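Chapter 4
Clean Enough? Household Habits and the Evidence Behind Them

By the end of this chapter you should be able to tell a habit from a finding, say what a swab count does and does not measure, and read a cleaning claim on a package without taking it at its word.

Most people who run a household have firm opinions about washing dishes, and most of them got those opinions from whoever stood next to them at the sink when they were ten years old. One family rinses under a running tap. Another fills a basin, washes the glasses first and the pans last, and thinks the first family wasteful. A third dries everything with a towel the minute it leaves the water. Ask any of them how they know their way is cleaner and you will usually hear that nobody in the house has ever gotten sick from a plate. Put that answer to one side for now. We will come back to it in Section 4.2, where it does not fare well.

The trouble is that advice in print is often no better. When Jana Fröhlich went through the household manuals held in the Palitholm town library, she was looking for the reasons given for each instruction. She found plenty of instructions. Reasons were scarce, and where one manual gave a reason, the next tended to repeat it with the wording slightly changed. Hot water "cuts" grease. Air drying is "more sanitary." A towel "spreads germs." Each of these may be true under some conditions. A reader would like to know which ones, and how large the effect is, and the manuals do not say.

Take air drying, the favorite of modern advice. The argument is simple enough: a damp cloth that has been used on the counter, the stove, and somebody's hands can carry bacteria onto a washed plate, and a rack cannot do that. Fine. But the argument compares a dirty towel with a clean rack. It says little about a fresh towel, and nothing at all about a rack that has stood in the same puddle for a month.

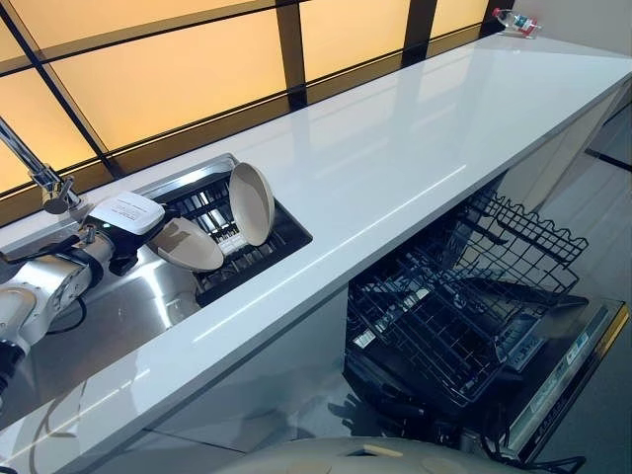
Figure 4.1 Plates and a slotted dish rack in a stainless steel sink.

Where the rack stands matters as well. Some households keep it on the counter over a tray, others inside the sink. Both camps claim the cleaner kitchen. A rack in the sink drains straight down and keeps the counter free, but it shares the basin with whatever was poured or scraped there earlier. A rack on a tray avoids the basin and collects its own water. If you want to know which arrangement leaves fewer bacteria on the plates, you have to test plates, and you have to decide beforehand what you would accept as a difference.

This is harder than it sounds. In a class project described later in the chapter, Lleucu Gittins had her students collect 100 swabs from plates dried in different ways. The averages differed. So did the plates dried in the same way, and by nearly as much. One group announced a winner anyway. Their poster was very handsome, and you will be asked to find what is wrong with it in Exercise 9.

Sellers have noticed that people worry about this. The Pormont company, whose advertising we study in Section 4.3, describes its drying mat as "proven hygienic." Proven by whom, and compared with what? The leaflet has a chart with no scale on one side. A chart like that can make any gap look wide. We do not claim the mat is bad. It may be a perfectly good mat. The leaflet simply gives you no means of finding out.

A word about germs in general. A count of bacteria on a surface tells you how many grew in a dish under certain conditions. It does not tell you whether they were harmful, and a bigger number is not always a bigger risk. Keep that in mind whenever you see a count used to frighten someone into buying something.

Before You Read

Write down three things you believe about washing or drying dishes. Next to each, write where you learned it. Keep the page, as you will need it for Section 4.4.

Key Terms
anecdote
control
contamination
sample
scale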